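Wokby Household Words

A small collection of everyday words and sayings from the Atcombe area, gathered at kitchen tables and written down as people said them

Last updated November 17, 2024

What this is

Welcome, and thank you for stopping by! Wokby is a plain list of words that families in and near Atcombe use at home, the kind that rarely make it into a dictionary. You'll find names for the heel of the bread, for the drawer where the string and dead batteries live, for the feeling of having come into a room and forgotten why. There are 428 entries in this release, each with a meaning, a sentence showing how it gets used, and a short note on where the speaker learned it (very often from a grandmother, bless them all).

The list was started by Ntombi Naidoo, who had been scribbling her aunts' expressions on the backs of envelopes for years and finally typed them up. Vusumuzi Van der Merwe joined her in June and has done most of the sorting, the spelling arguments and the file wrangling ever since.

What's in the folder

entries.csv - the main list, one word or saying per row
sources.csv - first name or initials of the speaker, if they agreed to be listed, and the decade they remember hearing the word
spellings.txt - other ways people wrote the same word when we asked them to
CHANGES.txt - what we altered between releases, with our reasons when we remembered to write them down

Columns in entries.csv

id: a number that never changes, even if the entry is later merged with another
word: the word or saying, in lower case unless it contains a name
meaning: a short explanation in everyday language
sentence: one sentence using it, from the speaker whenever we could get one
topic: one of 6 topics, which are food, weather, house, family, body and temper
heard: home, school, work or market
note: anything else, and sometimes a good deal else

How the words were gathered

We sat down with people in their own homes or at the Shabalala tearoom, drank a great deal of tea, and let the talk wander. We didn't use a questionnaire. Ntombi tried one early on and found that people went stiff and started giving her the words they thought she wanted, so she put it away and asked about their mothers' cooking. Anything that sounded unfamiliar got written down on a card and read back to the speaker before we left.
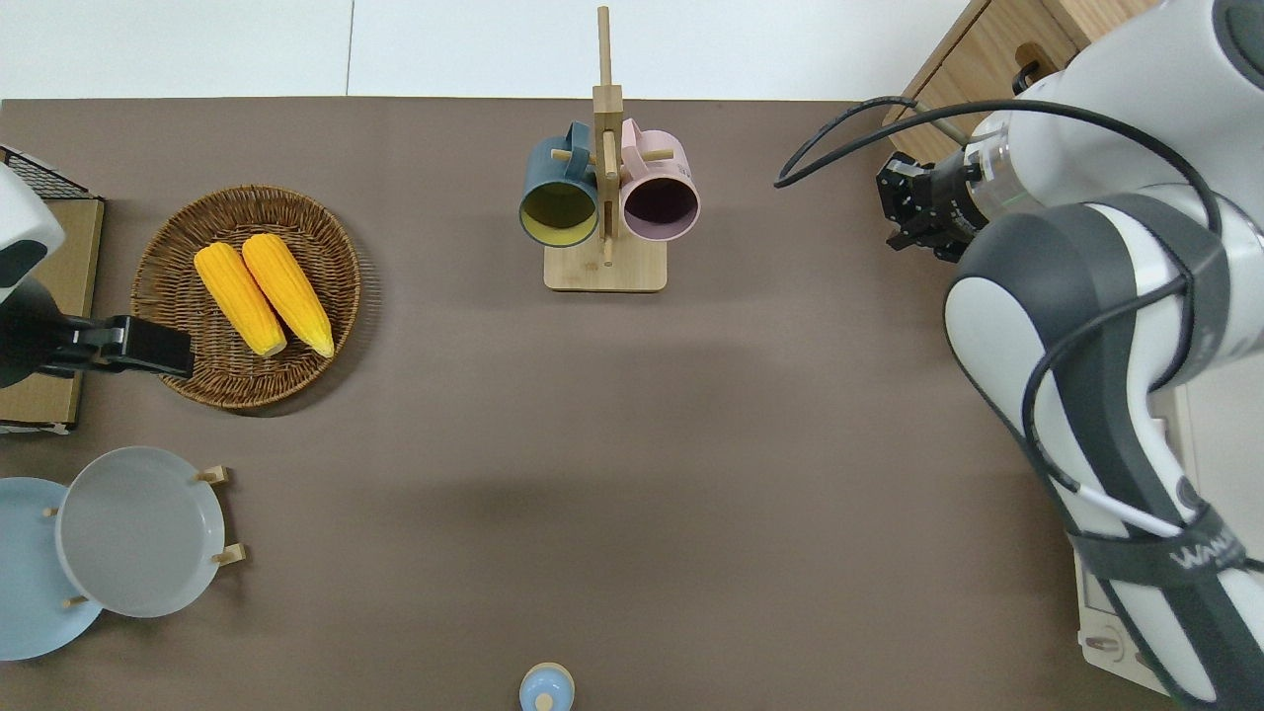 A tabletop and a white and dark gray robotic arm.

Back at home, each card was typed up by one of us and checked by the other. An entry went in only if two people from different households knew it, with one exception: words that belonged to a single family are kept if the family asked us to, and those are marked "family only" in the note column. They are some of my favorites, so please don't filter them out without having a look first.

Spelling

Most of these words had never been written down by the people who say them. We chose the spelling the speaker preferred and put the others in spellings.txt. If you are searching for something and it doesn't turn up, try that file before you give up on us.

Known gaps

Food is by far the largest topic and body is rather thin, probably out of politeness. Our speakers lean older, and we have very little from teenagers, who were kind but busy. Two entries, both for kinds of drizzle, may well be the same word said by people with different teeth. We have left them apart for now. Please don't treat the list as a full picture of how Atcombe talks - it's a picture of who was home when we knocked.

Using the list

You may copy it, print it, teach from it or read it aloud at parties. We'd be glad if you mentioned Wokby somewhere. The word game Zirninar already draws on an older release, so if you meet a spelling there that doesn't match ours, go with the one in this folder.

Corrections and new words

Send us the word, what it means to you, and where you first heard it. Long stories are very welcome and will be read in full. Vusumuzi adds new entries in batches, so it may take a while before yours shows up in the file.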